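발표자 노트: 한 사람 자리 차리기
칼빌(Kalville) 공동식당 운영 모임, 오후 발표
발표 도나 크라이턴이 아니라 도니 크라이턴(Donnie Crichton). 안내지 오타, 시작할 때 한 번만 정정하고 넘어간다.

슬라이드 1. 인사
이름, 소속. 아우스게이르스도티르(Ásgeirsdóttir) 식당에서 상차림과 식기 관리를 맡고 있다고 말한다. 오늘 이야기는 음식 이야기가 아니다. 컵, 그릇, 숟가락, 매트를 어디에 놓고 어떻게 치우는지에 대한 이야기다. 질문은 끝에 몰아서 받는다.

슬라이드 2. 밝은 나무 상판, 노란 계열 컵

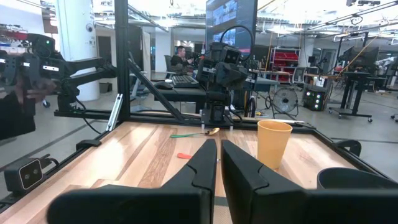
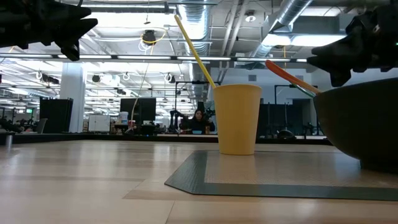

우리 식당은 저녁마다 자리 61개를 차린다. 예전에는 차리는 사람마다 순서가 달랐다. 어떤 사람은 컵부터 놓고, 어떤 사람은 숟가락부터 놓았다. 결과가 비슷하면 상관없다고 생각했는데, 옆자리끼리 컵이 엇갈려서 남의 컵을 집는 일이 자주 생겼다. 그래서 순서를 정했다. 매트, 그릇, 컵, 숟가락. 이 순서로 한 번 읽어 주고 다음으로 넘어간다.

슬라이드 3. 매트
매트가 자리의 경계다. 상판 앞쪽 가장자리에서 손가락 두 마디쯤 들여놓는다. 더 바깥으로 나오면 앉을 때 옷에 걸린다. 모서리가 깎인 매트는 방향을 맞추기가 쉽지 않으니 앞줄에서 한 장 놓고, 뒤로 물러나서 보고, 나머지를 거기에 맞춘다.
직조 매트와 매끈한 매트의 차이를 설명할 것. 직조 매트는 국물이 결 사이로 들어가면 닦는 데 오래 걸린다. 매끈한 매트는 빨리 닦이지만 물기가 남아 있으면 그릇이 미끄러진다. 우리는 둘 다 쓴다. 국이 나오는 날은 매끈한 쪽.
(여기서 매트 두 종류를 앞줄에 돌린다. 돌려받는 것 잊지 말 것. 지난번에 한 장 못 받았다.)

슬라이드 4. 그릇
그릇은 매트 한가운데가 아니라 먹는 사람 쪽으로 조금 당겨 놓는다. 굽이 있는 그릇은 굽 전체가 매트 위에 올라가야 한다. 굽 한쪽이 매트 밖으로 나가면 기울어진다. 당연한 말 같지만 바쁜 시간에 둘러보면 꼭 몇 개는 걸쳐 있다.
색 이야기. 어두운 그릇은 밝은 상판에서 잘 보인다. 시력이 약한 손님에게는 이 차이가 크다. 흰 그릇에 흰 죽을 담아 흰 매트에 올렸던 때의 이야기를 짧게 한다. 손님이 숟가락을 그릇 옆에 대고 한참 찾으셨다.
어두운 그릇의 단점도 말한다. 물때가 눈에 띈다. 마른 행주로 한 번 더 닦아야 한다.

슬라이드 5. 컵
종이컵을 쓸지 말지는 식당마다 사정이 다르니 여기서 결론 내지 않는다. 우리는 평소에는 씻어 쓰는 컵, 행사 때만 종이컵이다. 종이컵은 7월 행사 때 600개를 샀고, 끝나고 세어 보니 393개를 썼다. 남은 것은 건조한 선반에 입구를 아래로 해서 보관하고 있다. 비닐을 뜯은 것부터 먼저 쓴다.
컵 자리는 그릇 바깥쪽, 매트 뒤편. 팔이 그릇 위로 넘어가도 컵에 닿지 않는 위치다. 왼손을 쓰는 손님이 오면 컵을 옮겨 드린다. 먼저 물어보고 옮긴다.
컵에 숟가락을 꽂아서 내는 방식은 카누스(Canus)에서 오래 해 왔다. 자리를 덜 차지하는 장점이 있다. 단점은 가벼운 컵이 넘어지는 것. 긴 손잡이를 꽂으면 무게가 위로 가고, 빈 종이컵은 소매만 스쳐도 쓰러진다. 꽂을 거면 바닥이 넓고 무게가 있는 컵을 쓰라고 권한다.

슬라이드 6. 숟가락
맨 마지막에 놓는다. 숟가락을 먼저 놓으면 그릇을 내려놓으면서 밀게 된다.
손잡이 색이 다른 숟가락에 대해 질문이 많이 나오는 부분이다. 우리 식당은 덜어 먹는 숟가락과 입에 넣는 숟가락을 손잡이 색으로 나눈다. 덜어 먹는 쪽이 초록, 개인용이 주황이다. 처음 오신 분은 모르니까 첫 줄 테이블에 작은 안내 카드를 세워 둔다. 카드에는 글자를 많이 쓰지 않는다. 우리 카드는 처음에 문장이 다섯 줄이었는데 다 읽은 손님이 없는 것 같아서 두 줄로 줄였다.
그릇에 숟가락을 걸쳐 놓을 때는 손잡이가 손님 손 쪽을 향하게 한다. 두 개를 같이 걸칠 때는 서로 겹치지 않게 조금 벌린다. 겹쳐 두면 하나를 들 때 다른 하나가 딸려 나온다.
상 가운데 혼자 누워 있는 숟가락은 주인이 없는 숟가락으로 본다. 다시 쓰지 말고 개수대로 보낸다. 깨끗해 보여도 마찬가지다.

(물 한 모금. 여기까지 17분이면 적당하다. 넘었으면 슬라이드 7은 표만 보여 주고 넘어간다.)

슬라이드 7. 간격
자리와 자리 사이는 접시 하나가 들어갈 만큼 비운다. 긴 상에서는 줄자를 쓰지 않고 매트 한 장을 세로로 돌려서 잰다. 반들반들한 상판은 조명이 비쳐서 얼룩이 안 보이는 각도가 있다. 차리기 전에 허리를 낮춰서 옆에서 한 번 본다. 위에서만 보면 놓친다.
판자 이음새가 있는 상판은 이음새를 기준선으로 쓰면 편하다. 매트 옆선을 이음새에 나란히 맞춘다. 이음새 안에 부스러기가 끼니까 닦을 때는 이음새 방향으로 닦는다. 가로질러 닦으면 더 밀려 들어간다.

슬라이드 8. 치우기
차리는 순서를 거꾸로 하면 된다고 설명하는 분이 많은데 우리는 조금 다르게 한다. 컵을 먼저 걷는다. 남은 물을 한 통에 모아 버리고, 컵이 상에서 사라진 다음에 그릇과 숟가락을 걷는다. 엎질러지는 것은 대부분 컵이다. 그다음 매트, 마지막이 상판.
숟가락은 그릇에 담은 채로 옮기지 않는다. 손잡이가 긴 것은 통로에서 사람 팔에 걸린다. 납작한 바구니에 손잡이를 한쪽으로 모아서 눕힌다.
작은 것이 남는다. 뚜껑, 포장 조각, 무엇인지 모를 납작한 것. 버리기 전에 한 번 뒤집어 본다. 손님 물건이면 입구 선반에 저녁까지 둔다. 보청기 덮개를 쓰레기통에서 찾은 적이 있다.

슬라이드 9. 새로 온 사람에게 가르칠 때
소르하 크라이턴(Sorcha Crichton)의 방식을 그대로 소개한다. 누나 이름이라고 밝힐 것. 성이 같아서 매번 누가 물어본다.
한 자리를 완성해서 보여 주고, 그 옆에 똑같이 차려 보게 한다. 말로는 거의 설명하지 않는다. 다 차리면 둘을 나란히 놓고 다른 점을 본인이 찾게 한다. 대개 컵 위치를 먼저 찾고 매트 간격은 나중에 찾는다. 세 번쯤 하면 보지 않고도 비슷하게 나온다.
하지 말라고 하는 것도 한 가지 있다. 다 차려진 자리를 대신 고쳐 주지 않는다. 손으로 가리키기만 한다.

슬라이드 10. 구입처와 비용
바브홀름(Wavholm) 매트를 쓰고 있다. 협찬 아니다. 가격은 여기서 말하지 않고, 궁금한 분은 쉬는 시간에 영수증 사본을 보여 드린다.
숟가락은 여러 군데에서 조금씩 샀기 때문에 길이가 제각각이다. 다시 산다면 한 번에 같은 것으로 살 것이다. 길이가 다르면 바구니에 눕혔을 때 짧은 것이 밑으로 빠진다.

슬라이드 11. 질문
자주 나오는 것만 미리 적어 둔다.
아이 자리. 그릇을 먼저 작은 것으로 바꾸고 컵은 반만 채운다. 매트는 같은 것을 쓴다.
젓가락. 숟가락 오른쪽에 놓고, 왼손잡이 자리는 미리 알 수 없으니 똑같이 차린다.
냅킨. 우리는 상에 안 놓고 줄 끝에 둔다. 창문을 열면 날아간다.
빨대. 달라고 하는 분께만 드린다. 미리 꽂아 두지 않는다.

마치면 앞줄에 돌린 매트 회수. 프로젝터 리모컨은 연단 왼쪽 서랍.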